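Week 4: Cloth, colour and why your washing looks tired

Hello again. These are my notes from Monday's session, tidied up a bit (not much) for those of you who missed it or couldn't read my handwriting on the board. Flor Benavides asked if I could put in the bits I said off the cuff about dye, so those are here too.

First, a reminder of where we got to last time. We did fibres. Cotton, linen, wool, silk, and then the man-made lot: polyester, nylon, viscose and friends. If you only remember one thing from week 3, remember that cotton is nearly all cellulose and wool is protein, and that dyes care about this a great deal more than we do. A dye that clings to wool like a limpet may rinse straight out of cotton.

What a dye has to do

I like to start by asking people what the difference is between a dye and a paint, and Cristian Sánchez got it in one: paint sits on top, dye goes in. A pigment is a solid speck that has to be glued to the cloth with some kind of binder. A dye is dissolved, usually in water, and the separate molecules wander into the fibre and (with luck) stay there.

How they stay is where the families of dye come from. Direct dyes just sort of cuddle up to the cotton. There's no proper chemical bond, only a lot of weak attraction along the length of the molecule, so they bleed in the wash. Cheap, easy, lovely for paper crafts, a nuisance in a shirt. Reactive dyes make a real bond with the cellulose. They came in during the 1950s and they're why a modern bright cotton top can go round the machine every week and still look like itself. Vat dyes, indigo being the famous one, are sneaky — you change them into a form that dissolves, soak the cloth, then let the air turn them back into something that won't dissolve, trapped inside the yarn.

Na-rae Ha asked where polyester fits. It doesn't, really! Polyester hates water, so we use disperse dyes, which are very fine particles in hot water that migrate into the plastic when it's heated. Most big dyehouses do this under pressure, well above 100 degrees. We won't be doing that in Room 4, before anyone gets ideas.

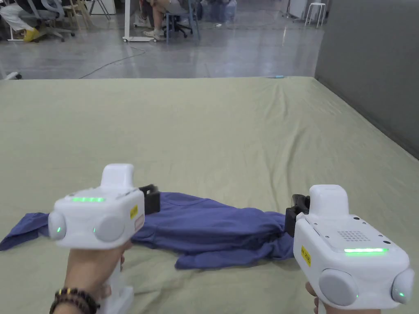 Colour against colour is what most of you wanted to talk about, and it deserves more than the ten minutes I gave it. We never see a cloth on its own. We see it next to something, and the something pushes it about. Put a strong colour on a pale, greyish one and the strong one looks stronger, while the pale one drifts towards the opposite side of the wheel. Take a blue-violet shirt on a sage-green sheet: both are on the cool side, so they don't fight, but the green is so washed down that the shirt gets all the attention. Swap the sheet for a mustard one and you'd swear the shirt had been dyed again. Creases matter as well, by the way. A crumpled cloth gives you a whole run of lights and darks from a single dye, and painters have made a living out of that for centuries.

The old name for this is simultaneous contrast, and it was worked out properly in the nineteenth century by a chemist called Chevreul, who was in charge of dyeing at the Gobelins tapestry works in Paris. People complained that his blacks were weak. He looked into it and found the blacks were perfectly good, they were only being woven next to blues and violets that made them look poor. I love this story and will probably tell it again in week 7, so please act surprised.

Why things fade

Two separate villains here, and people mix them up.

Light breaks dye molecules. It's a slow job, and it's mostly the shorter wavelengths that do the damage, which is why curtains go in stripes along the folds. Washing does something different. It pulls out dye that was never properly fixed, and it roughs up the surface. When the tiny fibres stand up on end they scatter white light back at you and the whole thing looks greyer, even if nearly all the dye is still in there. Black jeans are the classic case. Turn them inside out, wash them cool, don't cram the drum. My mother knew all that without a day of chemistry.

Orlando Correa brought in two tea towels from the Huamán swatch box, one kept in a drawer and one from a sunny windowsill, and they're on the side bench if you want a look. Please don't dry anything with them.

For next time

Read chapter 4 of the course book, the section on fastness tests (you can skip the tables). Jhonatan Taipe has the sign-up sheet for the dye bath, so find him if you want the early slot. Bring a scrap of white cotton about the size of your hand, washed but with no fabric softener, and something old you don't mind staining, because you will get it on yourself. Gloves are in the cupboard by the sink.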